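Rev. 26 November 2020, O. Igwe. Replaces the August sheet, bin that one.

## 4. Sim cell set-up and pre-run rules (Stultidari kitchen cell)

Applies to everyone running arm jobs in the Stultidari sim, Eltham and remote. Same rules as the real cell. Yes, even in sim. Bad habits carry over.

### 4.1 Before you load

1. Log in with your own account. No shared logins.
2. Check the build. Needs to be 151 or later. Older builds ignore the speed cap.
3. Load the kitchen layout from the Vass folder. Read only. Copy it if you want to change anything.
4. Open the run log. Job name, your initials, seed.

**Note:** seed 900 is reserved for acceptance runs. Pick another one for practice.

### 4.2 Gripper view check

Do this with the arm paused. Wrist view first, then the wide view.

1. Switch to wrist view.
2. Open the gripper all the way. Both fingertips should show, pads facing in.
3. Jog until the target is centered between the pads. Thin parts especially: get the gap even on both sides before you go any lower.

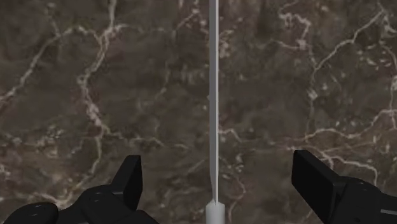

4. Check the approach line. If it leans, back off and redo. Don't fix it on the way down.
5. Drop the speed cap to slow for anything tall or narrow. Leave it there untill the part is released.
6. Save the pose. Name it properly, "test2final" is not a name.

**Caution:** never close on a part to find out if you're centered. Contact force in sim looks harmless, the same program on hardware is a broken part or a bent pad.

**Caution:** dark fingers over dark stone are hard to read in the wrist view. Turn up the viewer brightness. Do not move the lights, that changes the layout and your run won't match anybody else's.

### 4.3 Clearance and parking

1. Back to wide view. Whole work area, not just the bit you care about.
2. Retract straight up before any sideways move. Every time.
3. Close the gripper for travel. Open fingers catch on things.
4. Set keep-out zones on anything that isn't part of the job. Appliances, cutlery, books, the decorative stuff too. If it's on the counter and not in your job list it gets a zone.
5. Park over the mat, away from the items. Tool pointing down.

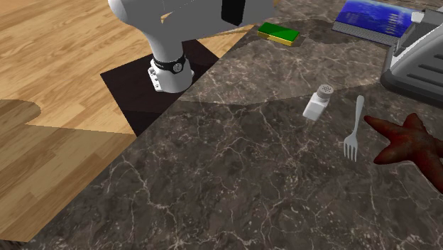 6. Check the elbow as well as the tool. Most of the logged collisions at Stonico were elbow or forearm, people watch the fingers and forget the rest of the arm.
7. Step through the first move by hand. Then run.

**Note:** a keep-out zone is drawn from the object's outline plus the margin in your job settings. Default margin is fine for flat things. Raise it for anything standing upright.

**Note:** moving an object clears its zone. Redraw it. The software does not warn you (ticket 87, still open).

### 4.4 Stop rules

- Anything unexpected: stop first, look second.
- Unplanned contact, even a graze: log it. Object, joint, step number.
- 2 contacts in one session and the job is locked. Omolara Oyewole unlocks it after review, no one else.
- No restarting from mid program after a stop. Go back to park and start from step one.
- Don't delete failed runs. We need them more then the good ones.

### 4.5 Moving a job to hardware

1. Clean run on the current build, full length, no edits halfway.
2. Second person reads the log and signs. Can't be the person who wrote the job.
3. Export poses and zones together. Poses alone will be rejected.
4. First hardware run at the slow cap, hand on the stop, guard closed.

Camera offsets are in section 5. Margin table still to come, ask Olumide meanwhile.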